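Kitchen robot takes the handle, keeps the handle

24/06/2023

Grurko has paused its tidying arm at the Allell showroom after the machine took hold of a bronze rail and declined to let go for 10 minutes. It had been told to fetch a cutting board.

Engineer Roswitha Stöcker says the grip software scores long, thin shapes highly, and a rail beats a board every time. The force limit, set in March, should have released the fingers after 3 seconds. It was reading the wrong joint. 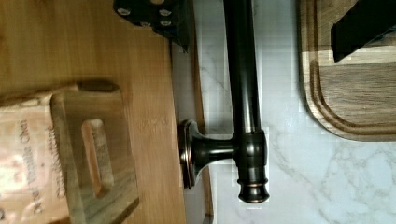

What happens next

The arm goes back to work at half speed once the limit has been tested 100 times without a fault. Until then, showroom staff will fetch the boards by hand, a method with a decent safety record. The rail has been checked and is still on its mounting. Grurko is paying for the inspection.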